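Troltenum Hand Teaching Kit
Set-up and Use Guide
Section 4: Recording a Task by Hand

4.1 Before you begin

In this section you teach a task to the robot by doing the task yourself with the two hand-held grippers. The robot arm is not needed in the room. The grippers record the movement of your hands, the opening of the jaws and the view of the camera. Later, the Tronine software changes these recordings into training material for the arm (see Section 6).

Please read the complete section one time before you make the first recording. The task used in this section is "take one soft toy out of a bin". It is a good first task, because soft toys do not break and they forgive a bad grip.

You need:
Two hand-held grippers, charged
The gripper cable
One storage bin with mixed soft objects
Free floor or table space for putting objects down
The Tronine software, installed on your computer as explained in Section 3

4.2 Preparing the bin

1. Put the bin on a flat and stable surface. It must not slide when you push against the wall of the bin.
2. Fill the bin with objects of different shapes. Some should lie across others, as they do in a normal home.
3. Remove glass, open liquids and everything with a sharp edge.
4. Check the light. Daylight from a window is good. If the sun falls directly into the camera, turn your working position to the side.

Note: You do not have to clean up the room. Furniture, clothes and carpets in the background are useful, because the arm will later work in rooms of this kind. Only the space where your hands move should be free.

4.3 Starting a recording

1. Take one gripper in each hand. Hold it by the grip and put your finger on the trigger lever.
2. Open and close the jaws fully three times. With this the gripper learns its end positions.
3. Look at the small screen. The picture must be bright and clear. If it is gray or foggy, wipe the lens with a dry cloth.
4. Let the cable hang with enough slack. It must not become tight when you move your hands apart.
5. Hold both grippers still above the bin until you hear the short tone. The recording has started.
6. Lower the working gripper into the bin with open jaws. The other gripper stays upright at the side if the task needs only one hand. 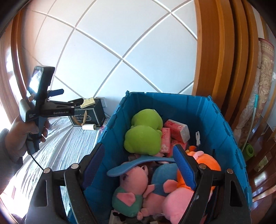 Can I use only one gripper if my task needs only one hand?

Keep both grippers switched on and connected, also for a one-hand task. The software expects two tracks and will reject a recording with one track missing. The second gripper can be held still during the whole recording.

4.4 Taking the object

1. Choose the object before you move. If you change your mind in the middle, finish the movement, and delete the recording afterward.
2. Bring the jaws to both sides of the object. Go in from above when other objects lie close to it.
3. Pull the trigger lever slowly until the pads touch the object. Continue a little more, so that soft material is pressed in but not crushed.
4. Wait for one breath. This short stop helps the software to find the moment of the grip.
5. Lift straight up until the object is free from the bin wall and from the other objects.
6. Move to the place where you want to put the object down. Keep the speed even.
7. Open the jaws completely, then go back to the start position above the bin.
8. Press the button on the grip one time. You hear two tones and the recording is saved.

Caution: Keep your fingers and loose sleeves away from the jaws. The closing force is small, but the skin can be pinched between the moving parts.

Caution: Do not pull at an object that is caught under something. Open the jaws, move the upper object away and start a new recording.

4.5 How a good grip looks

For a soft toy, take the thick part of the body. Ears, legs and other thin parts bend away, and the toy will turn in the jaws. Both pads should press on the toy at the same height. It is no problem when a part of the toy hides the background from the camera, as long as both jaws can be seen.
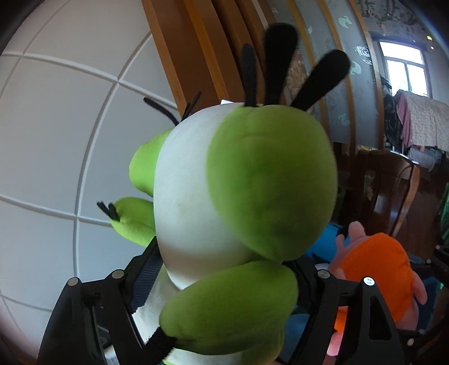

Figure 4-2. Plush toy held between both jaws.

If the toy turns during the lift, you can keep the recording when the toy does not fall. If it falls, delete the recording. The arm should not learn the fall as a part of the task.

4.6 How many recordings

One recording should not be longer than 45 seconds. Longer recordings are possible, but the software will cut them and you must name each part again.

For one simple task we recommend 100 good recordings. For a task with many different objects, plan for 600. You can divide them over several days. Change the order of the objects in the bin after each recording, and sometimes change also the place of the bin. When every recording looks the same, the arm will only work when the room looks the same too.

Do not always put the easy objects on top. Flat packs and long thin tools are more difficult than toys, and the arm needs to see them also.

4.7 If something goes wrong

No start tone: The grippers are moving too much. Rest your elbows against your body and hold still again.

Message 43 in the software: The connection between the two grippers was lost. Push in both ends of the cable until you feel a click, and repeat the recording. The recordings saved before are not affected.

The jaws do not close fully: Look for threads or fluff from the toys between the pads and the moving parts. Switch off the gripper before you remove them. Do not use oil.

The object slips out: Clean the pads with a slightly damp cloth and let them dry. Worn pads can be ordered from Caltley as a set of four. Always change both pads of one gripper together.

4.8 After the session

1. Connect the grippers to the computer and open Tronine.
2. Give each session a name with the task and the room, for example "toy bin, bedroom".
3. Play the first and the last recording. If the camera view has moved between them, tighten the camera holder and check the others too.
4. Switch off both grippers and put them in the case with the jaws open. Closed jaws press the pads flat when they are stored for a long time.

For checking and sorting the recordings, continue with Section 5.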